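Filed under: Residents' Association / Meeting Minutes

Durnulell House Residents' Association
Minutes of the ordinary meeting, 2 February 2026, common room, ground floor

Present: the board and residents of 41 apartments, in person or by written vote. Apologies were received by e-mail and are kept with the attendance list.

1. Minutes of the last meeting
The minutes were approved with one correction. In the item on the bicycle room, "the door should be locked" was changed to "the door must be locked after ten in the evening".

2. Heating
The radiators on the top floor are still not warm enough in the morning. The company Fellov visited the building in January and changed one valve, but the residents on the north side did not notice a difference. The board will ask Fellov to come again and to measure the temperature in 3 apartments on that side. It was asked who pays for the second visit. The board answered that the contract includes it, but this will be checked in writing before the visit is ordered.

3. Use of the common room
The room is booked more often than last year, and this was received as good news. Some groups, however, leave the dishes in the sink and take the good chairs to the balcony. After a long discussion it was agreed that every group takes its own food home, washes what it used and writes its name in the booking book before leaving. The things which belong to the room stay in the room — this includes the tablecloths, the kettle and the table decoration.

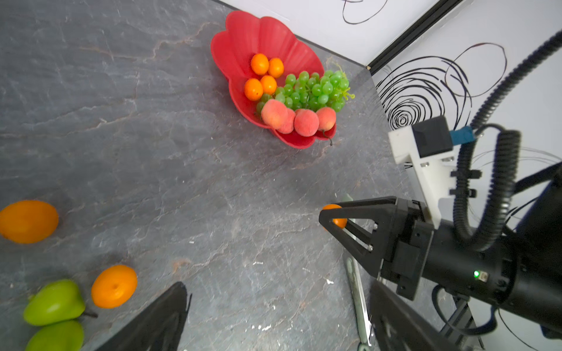 One resident asked why a family birthday must pay the same fee as a language course which comes every week. She found this not fair, and she said that the neighbors in Zika Street pay nothing for private parties if they clean after themselves. The board explained that the fee covers the electricity and the cleaning of the floor, but agreed that a weekly group and a single party are different cases. A new proposal with two prices will be sent to all residents before the next meeting. Until then the fee stays at 40 for each booking.

4. Courtyard
The offer from the garden company Negi was read. It includes cutting the hedge, new soil for the beds along the wall and the repair of the bench. Several residents wanted to keep the old rose bush near the gate. The offer was accepted with this condition. The work should be finished before July.

5. Other matters
a) The light in the second stairway goes off too early. The board will adjust the timer.
b) Packages are still left in front of the elevator. Residents are asked to pick them up the same day.
c) The key for the laundry room is missing from its hook. Whoever has it should please return it.

The next meeting will be announced on the board in the entrance hall.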